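Shop > Kitchen > Storage > Bins
Search products Go

Palska Stacking Bin, 14-inch

We love this bin! It's deep enough for cereal boxes, it slides out with one hand (even from a high shelf), and the lid flips up so you can grab things while it's stacked. Rinse it in warm water and it's ready again.

Good for: crackers, cookies, snack packs

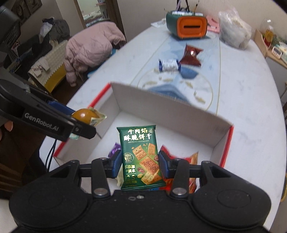

Sizes

14-inch, stacks 2 high. Lid included.

Related items
Gindgate Shelf Riser
Meltitz Jar Set
Salazar Bread Box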